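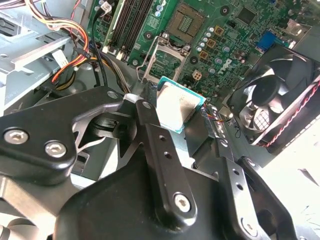

Section 3: Taking your first reading

Read this section with the Wundham upper arm monitor in front of you and the batteries already fitted. If the screen is blank, go back to Section 2.

Before you start

Don't smoke, exercise or drink coffee or tea in the half hour before a reading. Go to the toilet if you need to. Choose a quiet room with a chair that has a firm back and a table you can rest your arm on.

Fitting the cuff

1. Push the air plug on the end of the cuff tube firmly into the socket on the left side of the monitor.
2. Take off any tight or thick clothing from your upper arm. Don't just roll up a sleeve if it pinches.
3. Slide the cuff over your left arm with the tube running down towards your hand.
4. Place the lower edge of the cuff a little above the bend of your elbow. The coloured strip should lie over the inside of the arm.
5. Pull the end of the cuff until it is snug and press the fastener closed. You should be able to slip a fingertip under the edge.

Note: The end of the cuff must fall inside the printed range marks. If it doesn't, you need a different size. The large Drevska cuff is sold separately and uses the same plug.

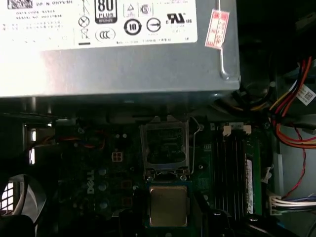 Power supply label showing the 80 PLUS Bronze badge

Taking the reading

1. Sit with your back supported, your legs uncrossed and your feet flat on the floor.
2. Rest your arm on the table, palm up, with the cuff level with your heart. A folded towel under the elbow may help.
3. Sit quietly for five minutes.
4. Press START. The cuff will tighten, hold, then let go in small steps.
5. Stay still and don't talk until the numbers stop changing.
6. Write down the top number, the bottom number and the pulse, or let the monitor save them.

The monitor stores 100 readings for each user. When the memory is full, the oldest reading is replaced.

CAUTION: The cuff should never go above 300 mmHg. If it keeps tightening, press STOP and pull the air plug out. Don't use the cuff on an arm that has a drip in it, or on the side of a breast removal, unless your doctor has told you to. 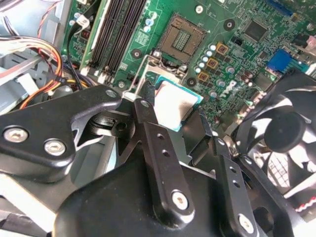
Yuxi Kong writes that her first few readings were well above the ones from her clinic, and that they settled once she stopped taking them straight after climbing the stairs. She now keeps the monitor beside her armchair and measures before breakfast.

Keeping a record

Take readings morning and evening for seven days and bring the results to your doctor. Try to use the same arm and the same chair. The Preneck app can copy readings from the monitor – see Section 5 for pairing – but a paper diary works just as well.

To set the clock to 12-hour time, hold SET until the hour flashes, then press MEM.

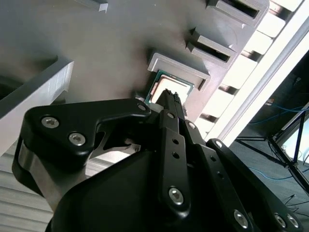

Can I take another reading straight away?
Wait one or two minutes with the cuff loosened, then press START again.

Do not change or stop any medicine because of a home reading. If a reading is much higher than usual and you have chest pain, trouble breathing, weakness or a severe headache, call emergency services.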